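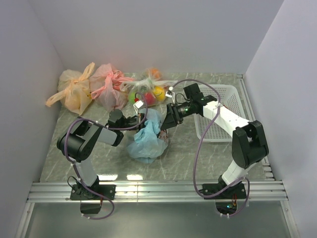
Plastic carrier bags in light blue, pale orange and pink, with a clear bag of fruit and a white plastic basket.

Plastic carrier bag

A plastic carrier bag is a light bag of thin plastic film, used for bringing goods home from a shop or a market. The most common form has two handles cut from the same film as the body, and is called a vest bag in the trade. Simple bags without handles are used for loose fruit and vegetables.

Colours

Carrier bags are sold in many pale colours. In some towns the colour has a local meaning. At the covered market of Villalba, the sellers of fish by custom gave blue bags and the bakers gave pink ones, a habit which was described by Belmiro Paiva in his short history of the market. Clear bags are preferred for fruit, as the buyer and the cashier can both see what is inside, for example whether the apples are green or red.

Closing

A bag with handles is usually closed by tying the two handles together in a knot. The handles may also be twisted, which closes the bag less firmly but is easier to undo. A bag without handles is twisted at the neck and then knotted. Small tags are sometimes attached at the knot.

Keeping and reuse

In many homes the bags are kept after shopping and used again, most often for lining small bins. They are stored in a drawer, inside another bag, or in a plastic basket with holes in its sides, which lets the air pass. There are several ways of folding. In the long fold, the bag is made flat, folded to a narrow strip and then turned into a triangle from the bottom end. Analyn Bañez, in the household guide Stodia, recommends to press the air out first with the flat hand, and to keep not more than 27 bags in one drawer.

A crumpled bag takes much more space than a folded one, although it is quicker to put away.

Local rules

The town of Clendden introduced a small charge for each new bag in July 2014. Neighbouring Prarer has no charge, but its shops must offer a box for the return of used bags.

See also: Shopping basket, Bin liner, String bag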